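Workshop Tips: Recording Robot Demonstrations on Old Desktop PCs

Filed under: Bench and Setup

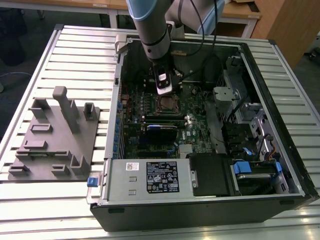 We have been recording pick and place work on desktop computers at the Pronstead workshop since April. The aim is a set of good examples that a learning system can copy from: memory in and out, processor in and out, cards, drives. Most of the tips below come from sessions we had to throw away.

Before you start

Unplug the computer and take the power cord out of the room. Hold the power button down for a few seconds afterward. Leave the power supply closed. There is nothing inside it you need.

Lay the tower on its side with the board facing up and the side panel off. Put the panel somewhere other than the worktable.

Push the case against a stop so it lands in the same place each time. On a slotted aluminum table, two small brackets bolted into the slots are enough. Then move the case on purpose every so often and write down that you did it. If the case never moves, the system learns one spot on the table and very little else.

Blow the dust out first. Do it outdoors.

Fixtures

Give every loose part a home. We print our fixture plates in plain gray plastic, with raised blocks and slots. A memory module in a slot sits at the same angle every time, and one lying flat on the table is hard to get hold of.

Print the slots a little wide at the top and snug at the bottom. Our first plate, made at Doswood, was snug all the way down and parts came up with the plate still attached. Bolt the plate down too.

Processor sockets

Practice on a board you don't care about. Sockets with pins in them are ruined by one bad drop, and a bent pin may not show up on the recording at all.

Open the retention bracket by hand until the placing step is going well. Record the bracket as its own task later. Long tasks with several hard steps give you a pile of half-finished runs.

Come straight down over the socket, stop just above it, then go in slowly. If you are driving the arm yourself, make that short stop every time. Pausing in one run and not the next gives the system mixed advice.

Memory slots

Open the latches before the run. Check both ends if your board has two per slot. Line the notch up by eye and press on one end, then the other, if the arm can't push evenly.

Cables

Tie back anything that crosses the board. Use hook and loop straps, not zip ties, so you can undo them when you change the layout. Check the arm's own cables as well - with the arm at its lowest point inside the case, they should still have slack and should not rub on the metal edges of the drive bays.

Light

Bare aluminum throws glare. Move the lamp before you touch any camera settings. A sheet of matte gray card under the working area helps, but tape it flat.

Keeping the runs straight

Name the task first, then the computer, then the run number. Use 063, not 63, or your files will sort badly once you pass 99.

Mark each run good, bad or recovered as soon as it ends. "Recovered" means the part slipped and the operator fixed it. Keep those. We used to delete them, and the trained arm had no idea what to do after a missed grip.

Swap operators during the day. Two people place a part in different ways and both are worth having.

Stop when you get sloppy. Our best task has 400 runs in it, and the weakest of them were all recorded late in the afternoon.

End of the day

Count the screws back into the tray, park the arm clear of the case, and copy the recordings to a second drive before shutting anything off. Wipe the gripper pads with a dry cloth.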